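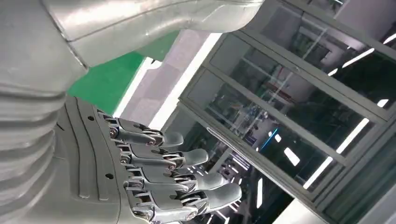 Zalport opens its Stestlow workshop to neighbours, schools and the simply curious

STESTLOW, November 6, 2023 – Zalport, the maker of robotic hands and arms, welcomed more than 600 visitors to its first open day at the Stestlow works, and would like to begin by thanking every one of them for coming, for queuing so patiently along the drive, and for asking the kind of questions that kept our engineers talking well past closing time (and, in one or two cases, well past supper).

The open day had been in the planning since August, when a local school wrote to ask whether a class might come and look round. We said yes, of course, and then it seemed a pity to stop at one class, and before long we had drawn up a timetable with 29 short demonstrations spread over the day, a tea urn in the loading bay and a shuttle bus from the station car park.

Most people had come to see the Plesura, our jointed robotic hand, and it was kept busy from the moment the doors opened. Its grey fingers are built in segments, with the hinge pins and small linkages left in view at the joints, and we were delighted by how many visitors wanted to get up close and follow how one piece moves the next. Younger guests were especially taken with the knuckles. One boy asked whether it could play the piano, and the answer, for the time being, is a few notes and rather slowly.

The demonstrations covered everyday jobs: picking up an egg, turning a key in a lock, sorting buttons by size and passing a paper cup to someone without crushing it. Not everything went to plan, and two eggs did not survive the morning, but the team took the chance to explain what had gone wrong and how the grip is adjusted afterwards. Several visitors told us this was their favourite part of the day.

Guests could also try steering a hand for themselves using a glove developed with our partners at Usmani, who kindly brought their own staff and equipment over for the occasion. All 168 places at the glove table were taken before lunch, and we are sorry to those who missed out. Names were collected at the desk, and everyone on the list will be offered a place at a later session.

"We spend our working days with these machines and it is easy to forget how strange and lovely they look to somebody meeting one for the first time," said a Zalport spokesperson. "It did us all a great deal of good to see them through fresh eyes, and we have come away with a long list of suggestions, some of which we fully intend to try."

Zalport employs 56 people at Stestlow, in design, assembly and testing, and many of them gave up their day off to act as guides. A second open day is planned for next year, with more places at the glove table and, by popular request, more cake.

Schools and community groups that would like to arrange a visit in the meantime are warmly invited to contact the Zalport visits desk at the Stestlow works. Groups of any age are welcome, and there is no charge.

ENDS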